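Kestel Tray Sorting: Frequently Asked Questions

What is tray sorting?
Putting small things into a shallow box so that they stop living on the table. We at Kestel sell sets of coloured blocks for it, 24 to a bag, and people use them with toddlers, on wet Sundays, and in one case as a very slow form of office sport.

Do I need to buy your tray?
No. We do sell one, the Truletti, and we're fond of it, but the blocks have no opinion.

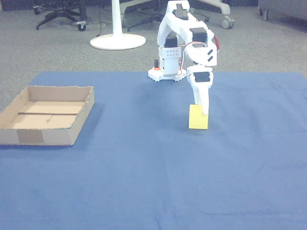
Cardboard makes a perfectly good tray, and it has usually arrived at your house already with something else in it. Pick a shallow one or cut a taller one down. Low walls matter, as you want to see what's inside without leaning over it. Leave the old tape on if it's holding – there's a patch of it on the front wall of the brown box left of the yellow cube, and it does no harm at all. Peeling it off tends to take half the wall with it.

Why do you keep going on about a cloth?
Blocks on a bare table skid, and they are loud. A plain cloth in one colour also makes it easier to find the block you want. Ours is blue. Creases are fine. We have never ironed it and don't intend to start now.

How far apart should the block and the tray be?
Far enough that moving one counts as a job. Start close for small children and shift the tray away as they get smug.
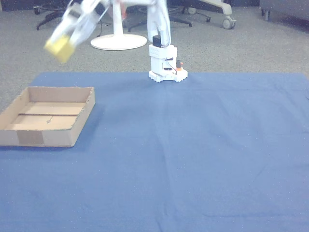
How many blocks should I start with?
Start with 12. Fewer and it's over before the kettle boils, more and you'll be finding them under the sofa in January.

Can I wash the blocks?
Warm water and a drop of washing-up liquid. Not the dishwasher, please. We have had the letters.

What if I lose one?
Spares are sold singly through Wondorent, in every colour we make. The Phuthong range has been discontinued, so look after those.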